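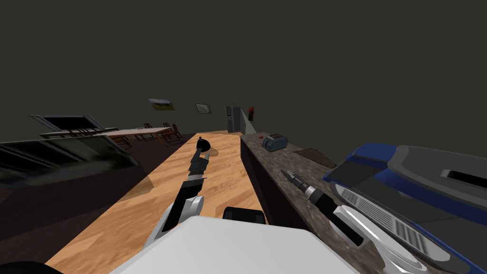

Fig. 1. Wooden countertop and speckled granite counter, simulated kitchen.

Input Devices and the People Stuck With Them
Notes for Session 4: Keyboards, Key Travel and Attachment
Posted 12/23/19

Read these before the session, or during it if you can type and read at once, a skill we will be discussing.

Last session covered pointing devices and ended with an argument over trackballs that spilled into the hallway. Keyboards produce worse arguments. A mouse is something people put up with, but a keyboard is something they have opinions about, and they will write those opinions down at length using the keyboard in question.

1. What a key press consists of

Four numbers matter, and manufacturers like to print only the flattering ones.

Travel is how far the key moves before it hits bottom. Full-size desktop keyboards usually have nearly 4 mm. Thin laptop keyboards have much less, and you learn to type on them by not pressing very hard, which is difficult advice to follow when the message is to your landlord.

Actuation point is how far down the key must go before the computer notices. On most mechanical switches this comes well before the bottom. Fast typists make use of the gap. The rest of us hit the bottom every time and pay for it in noise.

Force is how hard you have to push. Measured force and felt force are two different things. A key with a small bump partway down can feel lighter than a smooth one with the same rating, and students who try both in the lab regularly swear the labels have been swapped. They have not. I checked, twice, after the May group insisted.

Reset is where the key has to return before it can fire again. Hardly anyone shopping for a keyboard asks about reset. Gamers do, and they are right to.

2. Three common mechanisms

Rubber dome. A sheet of little rubber cups under the keys. Cheap, quiet, and it survives a fair amount of soup. The feel changes as the rubber ages, usually so slowly that you blame your hands.

Scissor. A dome with a folding support around it, so the key goes down level even when you catch a corner. This is what most laptops have and what most people now mean by a "normal" keyboard. Keycaps can be hard to put back once removed. Please don't test this on the lab machines.

Mechanical. A separate spring and switch for every key. Repairable, loud in some versions, and the gateway to a hobby that costs more than the computer.

3. Case study: the Zorora Slate

The Zorora Slate was a thin wireless desktop keyboard with a built-in number pad and a charging cradle. It was handsome, it was expensive, and it was discontinued after two years. We look at it because the complaints and the praise came from the same people.

Owners liked the low profile, the firm scissor keys, and the fact that it stood upright in its cradle looking like something from a better office. They disliked the volume slider, which sat where the right thumb naturally rests. In the reader survey I use for this session (400 responses, self-selected, so treat it as gossip with a spreadsheet), the slider was the most common complaint by a comfortable margin. The most common comment under "anything else?" was a question about where to buy a second one.

When the Slate disappeared, its replacement was the Pagano Flatline. The Flatline fixed the slider. It also moved the Delete key, shrank the arrow keys and dropped the cradle. On paper it was the better product. Secondhand prices for the Slate went up anyway.

Discussion points:
What were Slate owners paying for when they bought a used one?
How much of a preference for a layout is preference, and how much is just having learned it?
Was the slider a design error, or did it test fine with people whose thumbs sat somewhere else?

4. Wireless, and its small humiliations

Bluetooth keyboards pair with anything, including the computer in the next room. Keyboards with their own USB receiver generally connect faster and work before the operating system has loaded, until you lose the receiver. It is smaller than you remember.

Batteries deserve a mention. A keyboard without backlighting can run for months on a set of AAs, long enough that you forget it has any. It will remind you in the middle of a password. Backlit models need charging much more often, so check whether the quoted figure was measured with the lights off. It was.

5. Lab exercise

Work in pairs. You will have the Orkunberg K10, the Pagano Flatline and your own laptop.

Type the supplied passage once on each keyboard, for 10 minutes, without stopping to fix mistakes. Your partner notes every time you look down. Swap.

Then write half a page on which one you preferred and do it before looking at your error counts. Staple the counts behind it. Most people prefer a keyboard on which they did not type especially well, and I would like you to find this out about yourself in writing.

The Jovomum split keyboard is on the side table for anyone curious. Allow longer than you think. On a first try most people discover they have been typing B with the wrong hand since childhood, and some take it personally.

6. Reading

Course packet, chapter 11, up to the section on chorded keyboards. You may skip the history of the Caps Lock key, though it explains a lot and excuses nothing.

Bring your own keyboard next time if you have one you feel strongly about – wired, please, as the room already has enough things trying to pair with each other. Clean it first.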